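Filed under: Automation / Budgeting and Procurement
14 comments · 37 shares

Planning a single-arm handling cell: frequently asked questions

We are often asked the same things by sites that want one arm on one bench and have a fixed sum to spend. The answers cover the simulation stage, the order of purchase and the costs that tend to be left out of the first quote. Prices are in euros, before tax.

Do we need to buy the arm before we can test the task?

No. Catum supplies the cell as a simulation first. You receive a model of the arm, the gripper, the bench and the part, and can try reach and approach angles before anything is ordered. The simulation licence is 625 per seat for the project.

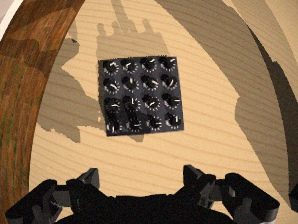 How much detail should the part model have?

Enough for the features the gripper might touch. Knobs, pegs and raised edges need their true height and spacing. Printed markings matter only if a camera will read them. If you have no drawings, send a sample part and Miris will measure and model it for 312. Allow two weeks, longer if the part has moving controls that must turn in the model.

Can the simulation tell us which gripper to buy?

It will rule some out. Finger opening, finger length and the clearance between the gripper body and the bench can all be checked. Grip force on a worn or oily part can't be relied on from the model, and we advise holding back the gripper order until a physical sample has been tried. Trummer lends sample fingers for this purpose, against a deposit.

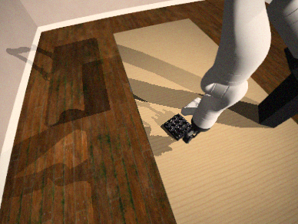 Simulated cell: white arm with black gripper over the bench, part at the gripper.

Engelbert Riedl, who prepares our layouts, asks for at least two viewpoints of each pose before he signs off a bench position. A pose that looks clear from one side may foul the bench or the arm's own links from another.

What does the bench need to be?

Rigid, level and fixed to the floor. Budget for it separately. The standard Nodasia bench is 1257 including floor fixings, but not delivery. An existing bench can be used if it doesn't shift when the arm stops at full speed — most office tables fail this test. 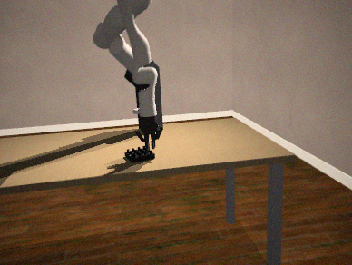
What is usually missing from the first budget?

- Installation and commissioning. Our fixed price is 3553 for one arm at one bench, electrical supply already in place.
- Guarding or a scanner, depending on your risk assessment.
- Spare fingers. Order one set with the gripper.
- Staff time. Allow four working days for the person who will look after the cell.

Can the cost be split over two budget years?

Yes. Simulation and part modelling can be invoiced in the first year, and hardware in the second. Orders for hardware must reach us by the end of February if you want the quoted price to stand. The layout file remains valid unless the part or the bench changes.

Who do we contact for a quote?

Annelies Wuyts handles quotations. Include the part weight, the bench dimensions and the cycle time you need. Requests received by noon on Thursday are answered the same week.

Tags: robot arms, simulation, grippers, capital planning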